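4. Placing, Checking and Cleaning the Open Bin

Reading time: 7 minutes

Applies to the Zallari open bin, gray, with sloping sides. Revised 5/24/23. For lids, dividers and stacking frames, see Section 6.

4.1 Before you start

You will need:

- The bin, emptied
- A flat work surface, clear over an area larger than the bin base
- Two lint-free cloths
- Neutral detergent, diluted as directed on the bottle
- A soft nylon brush
- A flashlight
- The bin record card (form 108)

Read the label on the underside of the bin before it is put into position. The label gives the size code and the production batch, and both must be copied onto the card. Once the bin is in place and loaded, the label can't be reached without emptying it again.

CAUTION: Do not lift a loaded bin by one wall. Empty it first, or use two people with one hand under each corner of the base.

4.2 Preparing the surface

The bin can be used on wood, laminate, coated steel or rubber. It can also be used on a bench that stands on carpet, provided the bench itself doesn't rock. Do not place the bin directly on carpet. The base needs full contact, and pile lets it tilt under load.

1. Remove all loose parts, tape and packing material from the surface.
2. Wipe the surface with a dry cloth. On bare or lightly finished wood, do not use detergent.
3. Press down on each corner of the bench in turn. If it moves, adjust the feet before going on.
4. Run a hand over the area where the base will sit. Sand down or cover any raised screw heads, splinters or glue spots.
5. Mark the position of the bin with low-tack tape if it will be taken away for cleaning and brought back. Mark two corners only.

Note: Grit left under the base will scratch both the bin and the surface. Repeat steps 1 and 2 each time the bin is lifted.

4.3 Placing the bin

1. Hold the bin level by the underside of the rim, one hand at each short end.
2. Lower it onto the surface. Do not slide it into position.
3. Check that the base sits flat. Push down lightly on each corner of the rim and watch for movement on the opposite corner.
4. Turn the bin so that the side most used for access faces the work. The rear panel goes away from it.
5. Leave a gap of at least 12 mm between the outer wall of the bin and any fixed object. The walls flex outward slightly when the bin is full.
6. Keep the opening clear before loading. Cables, hoses and anything else that hangs or moves above the bin must not rest on the rim.

The walls slope, so the opening is larger than the floor. Allow for this when planning the layout of a bench. Bins set side by side must be spaced by the rim and not by the base.

If the bin is to be used with a Nepia grip mat, fit the mat to the surface first and let it lie flat overnight. Place the bin on it as above. The mat isn't needed on a level wood surface.

4.4 Loading

1. Put heavy items in first, flat on the floor of the bin.
2. Place long items parallel to the long walls.
3. Do not drop items from above the rim.
4. Stop loading when the contents reach the fill line. On bins without a fill line, stop a hand's width below the rim.
5. Do not lean items against the rear wall so that their weight rests on it.

CAUTION: Sharp items must be sleeved or tipped before they go into the bin. A cut in the floor cannot be repaired and the bin must be taken out of use.

Small items tend to travel down the slope and gather along the edges of the floor. Where items have to be picked out one at a time, spread them toward the center and don't fill the bin more than halfway.
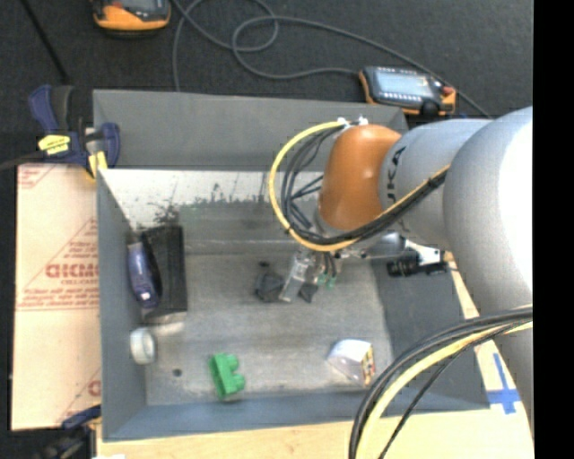 Gutex Benches and Containers, Technical Documentation

4.5 Judging wear on the inner walls

Dark smudges and scratches on a pale inner wall, like those on the back wall of the bin in the figure, are to be recorded on the card. Marks are often heavier in one part of a wall than in another, so inspect the full width before choosing a grade. Surface marks alone do not take a bin out of service.

Grade the marks as follows.

Grade A. Smudges that come off with a dry or damp cloth. No entry in the remarks column.

Grade B. Smudges that stay after cleaning, or scratches that can be seen but not felt with a fingernail. Enter the wall (front, rear, left or right) and the part of the wall.

Grade C. Scratches that catch a fingernail. Enter as for grade B, and inspect again at half the usual interval.

Grade D. Cuts, cracks, or any mark where light shows through the wall. Take the bin out of use.

To carry out the inspection:

1. Empty the bin.
2. Clean it as described in 4.6. Do not grade a wall before cleaning.
3. Hold the flashlight close to the wall and shine it along the surface, first from the left and then from the right.
4. Draw a fingernail across each scratch at a right angle.
5. Hold the flashlight against the outside of each wall and look at the inside for light.
6. Repeat for the floor and the four corners. Corners are graded separately.
7. Write the lowest grade found on the front of the card.

Note: A change of shade down the wall, from whitish to gray, is not a defect in itself. Compare it with the entry from the last inspection. If there is no earlier entry, describe the shade in a few words and leave the grade as it is.

The inspection interval is 4,000 loadings or one year, whichever comes first. Sites that don't count loadings should inspect in April.

4.6 Cleaning

1. Remove all contents. Check the corners for small parts.
2. Tip out loose dust over a waste container. Do not blow it out with compressed air.
3. Wipe all inner walls with a dry cloth, working from the rim down to the floor.
4. Wet the second cloth with diluted detergent and wring it out. Wipe the walls again in the same order.
5. For smudges that remain, use the nylon brush with short strokes and very little pressure. Stop after one minute even if the mark is still there.
6. Wipe off all detergent with clean water.
7. Leave the bin upside down on a rack until dry. Drying time at room temperature is almost 12 hours for the deep size and less for the others.

CAUTION: Do not use scouring pads, solvent, bleach or melamine foam. All four roughen the surface, and a roughened wall takes up dirt faster than an untreated one.

CAUTION: Do not return the bin to a wood surface while the base is damp.

If the bench also has to be cleaned, do it while the bin is drying. Cover any equipment fixed to the bench or hanging above it before using water. Carpet next to the bench should be vacuumed before the bin is put back.

4.7 Rim and outer panels

The outer panels need less care than the inside. Wipe them when the bin is cleaned, and check the rim at the same time:

1. Run a gloved finger along the full length of the rim, including the underside.
2. Feel for burrs. Remove small ones with a plastic scraper.
3. Look along the wide rear panel from one end. It should be straight. If it bows outward with the bin empty, enter "rear, bowed" on the card and take the bin out of use.
4. Check that adhesive labels are flat. Replace any with lifted corners.

Labels go on the outside only. Use Bimero removable labels, or another type that comes off without leaving adhesive.

4.8 Taking a bin out of use

1. Empty and clean the bin.
2. Apply a red tag (part 383) to the rim.
3. Copy the batch code and the lowest grade to the return sheet.
4. Store the bin upside down, away from bins in service.

Do not cut up a tagged bin or use it for waste until the return sheet has been signed off. Questions about grading, and requests for blank cards, go to Ghada Hamdan in Technical Documentation. Include the batch code with every request.

Continue with Section 5, Moving Bins Between Benches.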